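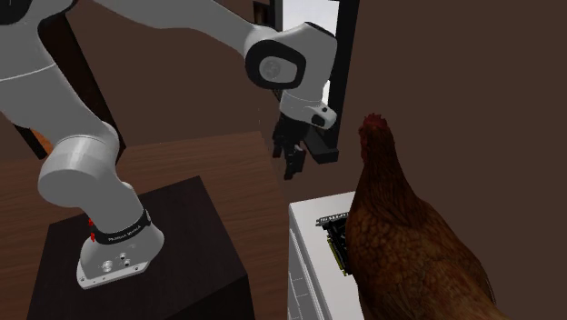 Will the Melcombe oral history archive get the survivors' tapes it was promised? Only some of them, and later than it says.

The archive announced Wednesday, February 12, 2020, that 100 interviews with people who lived through the wartime bombing of the town would be online by June. So far it has posted two. Director Catriona Halliday blames slow transcription. Adel Tawfik, whose grandmother was recorded for the project, doubts that. "They had the money and they had the tapes," he said.

The archive's own catalog lists 2,156 minutes of audio — and no signed releases for most of it. Halliday would not say how many families have been asked.

14 shares | 2 comments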